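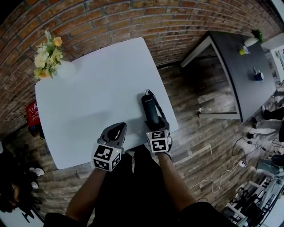
ok so I finally finished a full tube of the Skundow overnight lip mask and I have thoughts. long thread, get a drink

background for new people: my lips are terrible. peeling, cracking at the corners, the works. I've been through all the usual balms and most of them feel lovely for ten minutes and then I'm back to picking at my bottom lip in meetings

I first heard of this one from Kwok-wai Shek's winter dry skin roundup, where it got maybe two lines?? two lines! it was listed under "also fine." I bought it because the tube was cute. I'm not proud

first thing, the texture. it is THICK. kind of like cold honey when you squeeze it out, then it softens up once you press your lips together a few times. you need way less than you think. I used a big blob the first night and woke up with it on my chin, my pillowcase and a good bit of my hair

second thing, the smell. the one I have is pear and it's a proper pear smell, like the canned kind in syrup. it fades in a few minutes. there's also a black tea version that Santino Riquelme swears by but I tried it at the counter and got wet cardboard, sorry Santino

no taste that I noticed, unless you lick your lips, and then it's a little bitter. maybe that's good for me

does it work though. by morning there's still a thin layer left, which hardly any of my other balms manage. the flaky bits come off with a damp washcloth and what's underneath is soft. I was using it every night for the first 8 nights and after that I dropped down to every other night and stayed pretty comfortable

the corners of my mouth are another story. they got a bit better and then got angry again in the second week. I went back to plain petroleum jelly there and left the mask for the lips themselves. if yours are cracked and sore all the time please ask a pharmacist, mine told me to stop putting scented stuff on them and she was right

now lipstick. I wore it under the Gemwood satin lipstick in Sirkeck (the brick rose one, I've posted it a hundred times) and that was a mistake. it slid all over. by lunch I had a ring of color round the outside and nothing in the middle

what does work is putting the mask on while I do the rest of my face, then blotting it ALL off with a tissue before lipstick. two blots, sometimes three. then Sirkeck goes on really smoothly and doesn't catch on the dry patch I always have on the left side

matte liquid lipsticks, still no. I tried. it balled up in the crease like eraser crumbs

packaging: squeeze tube, slanted tip, no spatula to lose. the cap is a twist one and it cracked on me in May when I dropped my bag on the stairs – I've been keeping the tube in a little zip pouch ever since. the print also rubs off, so mine now says "Skun"

price talk. I paid 70 riyals for it at the pharmacy in Abu Hammour, the big one with the parking lot that's always full. it was a bit more at the mall counter for the exact same tube. I've seen it come in a set with a mini cleanser too, but the mini cleanser made my face squeaky, and not in a fun way

it lasted me 4 months, and that's with me being heavy handed at the start. so for a thing I use most nights I think the price is ok? not cheap cheap, but I've spent more on balms that I lost in a coat pocket after a week

who I'd skip it for: anyone who hates a sticky feeling, because it does stay tacky. and if you sleep with your hair down, well. tie it back or you'll be peeling it off your face at 3 am

would I buy it again, yes, and I did, pear again. this time I'm putting the date on the bottom with a marker so I can see how long it goes when I use a normal amount

someone is going to ask so: no, it's not sponsored, I've never heard a word from them. this account has over 900 of you now and I still buy my own stuff like a fool

next up is the Gemwood cream blush because so many of you asked. I've only worn it twice so give me a couple of weeks with it

oh and if anyone has tried the black tea one and likes it, tell me what it smells like to you. Santino says toast. TOAST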